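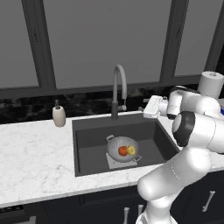
Good practice corner: writing down what "done" means

Hello again, and thank you to everyone who wrote in after the May issue. I promised I'd come back to the house rules for our simulated kitchen work, and then I spent a good long while arguing about them with Sabina Ranasinghe, so they're later than I said but a lot better for it!

The big change is the task sheet. Until now, most of us have been handing over a kitchen task with a title and not much else. "Take the tomato out of the colander", say. Lovely and short, and no two people score it the same way. Does it count if the tomato comes out but the yellow fruit beside it gets dragged over the rim as well? What if the arm nudges the tap on its way past? I'd have said yes to the first and no to the second. Sabina said the exact opposite, and we both thought we were being perfectly obvious about it.

So from now on every task needs a pass line, written before the first run and not touched afterwards. Ours for the tomato reads: "Tomato is on the worktop, released, and still for 2 seconds. Everything else in the sink is still in the sink." Anum Naqvi wanted a line about the colander staying upright too, and I've come round to it, so it's in.

Next, contact. I know it's only a simulation and a bashed tap costs us nothing, but I'd really like us to stop thinking that way. The arm works in a tight spot there, with the gripper going in right beside the tap at the back of the sink, and a policy that learns it can lean on things will go on leaning on them. The new rule is that any touch on a fixed part of the kitchen gets logged, even on a run that passes. You don't have to fail the run. Just log it, please, with the step it happened on.

Then there's starting positions (bear with me, this is the dull one). Lindalva Queiroz went back through the last Harawira batch, all 241 runs of it, and found 12 where the arm had started somewhere other than its agreed pose. They'd been averaged in with everything else. They weren't bad runs, some of them were rather good, but they were answering a different question. Please save the start pose with the results, and the random seed as well, and if you change the layout of the counter between batches then give it a new layout name. Moving the soap dispenser counts as changing the layout. Yes, even a little bit.

I've had a few people ask whether they can drop failed runs that were "just a physics glitch", like fruit sinking through the bottom of the colander. You can set them aside, but they go in their own folder with a note, and the number goes in the report. Everaldo Arruda is writing a short guide to telling a glitch from a poor grasp, and he'd be glad of any odd ones you've saved up.

The sheet itself fits on one side of paper. It's in the Brallasov shared folder under "task sheets", with the tomato one filled in so you can copy the layout. Lucimara Vieira is looking after the master copy, so send wording changes to her and grumbles to me. Next time I'm hoping to get on to naming files, where I have Opinions.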